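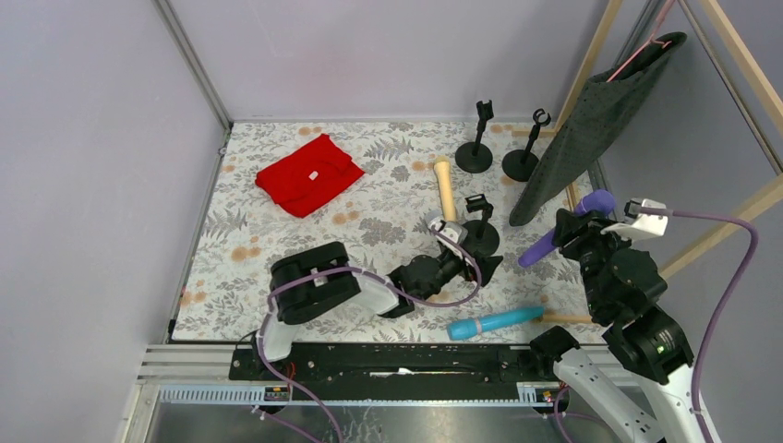

Fig. 1. Red cloth, folded, on the leaf and flower mat.

Why Do We Fold Things the Way We Do?
Jalen Esposito
Final project report, Everyday Habits seminar
7 January 2021

I picked this topic because of a fight with my roommate. We'd just moved in together in October and he pulled one of my shirts out of the drawer and said, "Who folds like this?" I fold like my grandmother folds, sleeves in, then thirds. He rolls everything. We argued about it for most of dinner and by the end I had a project.

My question was pretty simple: where do people learn to fold laundry, and do they ever change? I guessed that most people copy whoever did the laundry when they were kids and stick with it forever.

I talked to 19 people, mostly students in my building plus a few of their parents over video. Everybody got the same three questions (who taught you, have you ever switched, and does it bug you when somebody else does it differently) and then I let them ramble. People really ramble about this! One call with a mom ran close to an hour and covered fitted sheets for most of it.

I also wanted to see folding done for pay, so I spent an afternoon at Curkance, the wash-and-fold place near campus. The owner, Mrs. Đinh, let me stand at the end of the counter as long as I kept my mask on and stayed out of the way. She told me they do about 300 pieces on a busy day. Her workers all use the same fold for T-shirts, face down over a plastic board, and new hires have to drop their home fold in the first week. She said the towels are harder to teach than the shirts. Everyone thinks they already know towels.

What I found was messier than my guess. Most people did learn from a parent or grandparent, so that part held up. But a lot of them had switched at least once, and the reason was nearly always furniture. Smaller dresser, deeper drawer, no dresser at all. One guy went from folding to hanging when he bought a rack, then went right back when the rack broke. A couple of people changed after a retail job and said they still can't fold a sweater at home without thinking about the store table.

The "does it bug you" question got the strongest answers. Towels again, mostly - thirds people really do not like halves people. Socks came second. Shirts hardly came up, so maybe my roommate is just picky.

There are some obvious problems with all this. My sample is small and almost everyone lives in the same dorm with the same dresser. I also didn't write down ages for the parents, and I should have. If I did it over I'd ask people to fold something for me while we talked, since a few described one fold and then held up a shirt done a totally different way.

For the record, I still do thirds. My roommate tried it for a week and went back to rolling.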